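Irgate hides follower numbers on small accounts

2/14/19

The social network Irgate has started to hide the number of followers on small accounts. From this week, a visitor who opens the profile of a person with fewer than 535 followers sees only the name, the short biography and the posts. The owner of the account can still see the number in the settings, under the tab "My audience".

The company tested the change in December with 3554 accounts in eight countries. According to a note on the Irgate blog, people in the test group posted more often than before, and fewer of them closed their accounts in the first month. The company did not publish the full results. It writes that it will do this "when the data is complete", without giving a date.

Until now, the number of followers stood in large type directly under the profile picture. Many users complained that this was the first thing a stranger learned about them. A petition on the subject was opened on the user forum last year, and it asked for the number to be removed from all profiles, also the big ones. Irgate has not gone so far. Above the limit of 535, everything stays as it was.

The limit itself is already a matter of discussion. Some users find it strange that an account can lose its public number again if a few followers leave. Others have asked why the number of accounts that a person follows is still visible to everybody. Irgate answers in its help pages that this second number is useful for recognizing fake profiles, which often follow thousands of people and have almost no posts.

Small businesses are less happy. Delić, an agency which finds local bloggers for shops and restaurants, says that it works mostly with accounts below the limit. It must now ask every blogger for a screenshot before it can offer a contract. The agency would prefer a switch with which each user can decide for himself. Irgate says that such a switch is planned for business profiles, but at the moment not for private ones.
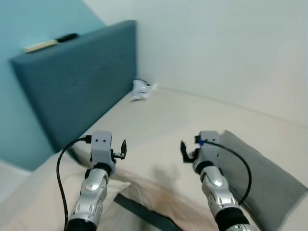
A bed and two silver robot arms.

The competitor Grandix took a similar step last year, but it went back to the old design after 40 days. Betar, the smallest of the three networks, has never shown the number of followers and says it will not begin with it.

The change is active on the website and in the newest version of the Irgate app. In older versions the number can still be seen until the user installs the update. Tools from other companies which read the follower numbers automatically will get an empty field for small accounts. Their makers were informed by e-mail in December.

Questions about the new profiles can be sent through the contact form in the help section of the app.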